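June, just past four in the afternoon

Slept badly, woke up determined. The table has been annoying me for weeks and I finally decided it's getting cleared before Shota Hosoda comes over for dinner, because he notices everything and says nothing, and I can't bear it.

I love that round table, though. The pink cloth with the spots and the little deer was a silly buy from Denau and it still cheers me up every time I walk in. Trouble is, it sits so close to the bed that whatever's in my hands when I get home lands on it and stays there. Shopping, paper, tissues, all of it in one heap. I'd been blaming the mystery missing capsicum on the shop, too - sorry, shop!
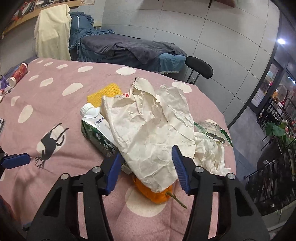
The heap, with the capsicum hiding under the paper.

So the capsicum goes in tonight's rice, and the drink carton goes in the fridge door where it belongs. Paper to recycling. I'm keeping the plastic bag for the bin in the bathroom. The yellow sponge I'm moving to the kitchen, again. I swear it walks back by itself.

Stopped for tea and ended up on the phone to Mum, who wanted to tell me the parking at Mtshali has gone up and also that my cousin's got the job at Trokska (hooray!). Half an hour gone, but I didn't mind a bit.

Then I got onto the discs. I bought a spindle of 100 years ago, and I've been meaning to put all the old family photos on them ever since. Last time I checked the folder there were 332 pictures in it and I've labelled precisely none. I had a good look at the tub and thought about giving it away, then thought about Nan's garden photos and changed my mind. It's going up on the wall shelf with the books, if I can squeeze it in. 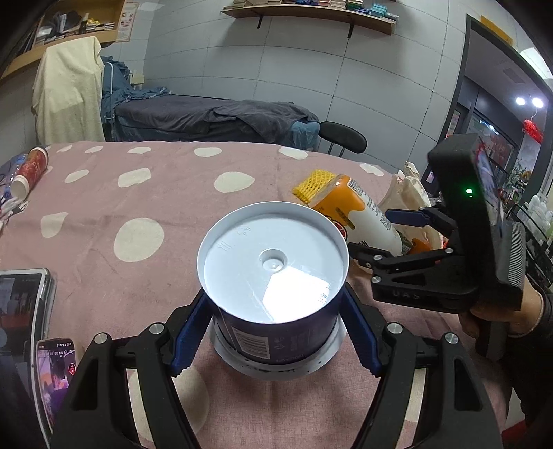 Disc tub on the spotty cloth, red can still lying on its side.

Still to do: stand the red can up somewhere sensible, fold the cloth off the back of the chair, find the Cistolik bill and pay the $55. Water the balcony pots before dark. Shota's bringing dessert, and I'd better get the rice on.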